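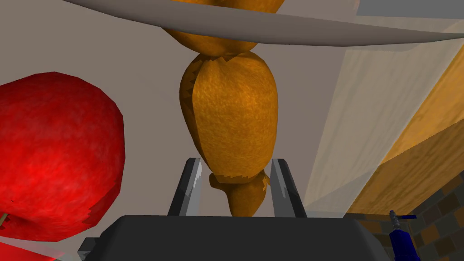
Figure 3. Simulated gripper view with a lobed orange-brown object between the open fingers and a red apple at left.

4.2 Student trials in the simulated kitchen

The Turndale course project asked each student team to write a grasp routine for household objects in simulation. Teams drove the same two-arm model and submitted code through Illine, the course job server. A total of 314 runs were logged, of which 200 used the final scoring rules. Runs were stopped after 40 seconds of simulated time.

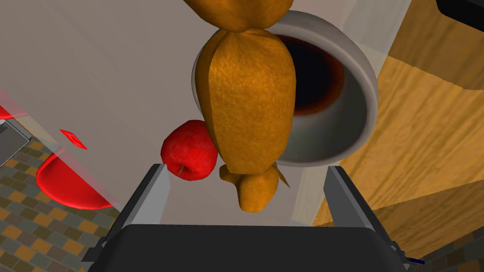 Contact settings were the same for all teams. Most teams computed a grasp point from the object centroid, a poor choice for shapes with narrow necks. The Kirkegaard team instead searched for the thinnest section within reach of the fingers and closed there.
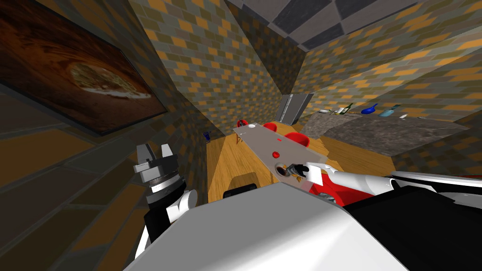 Figure 4. Room view from above the robot's torso, with the right gripper at a dark cup on the dining table.

Flat objects on the floor were scored separately. A parallel gripper approaching from above has little to close on, and 51 runs ended with the fingers pressed against the floor. Lowering the approach angle reduced the contact force but brought the housing closer to the tiles.

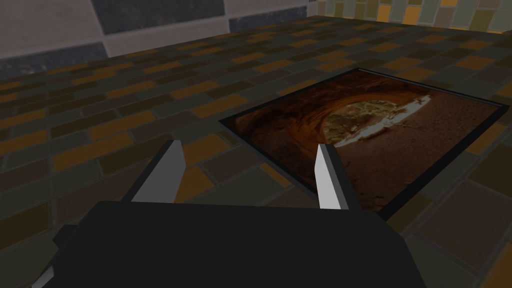
Farzana Uddin, in her written review of the project, objected that the time limit favored fast approaches over stable ones, and asked that it be lifted for floor objects. The June session will use a separate limit for that group.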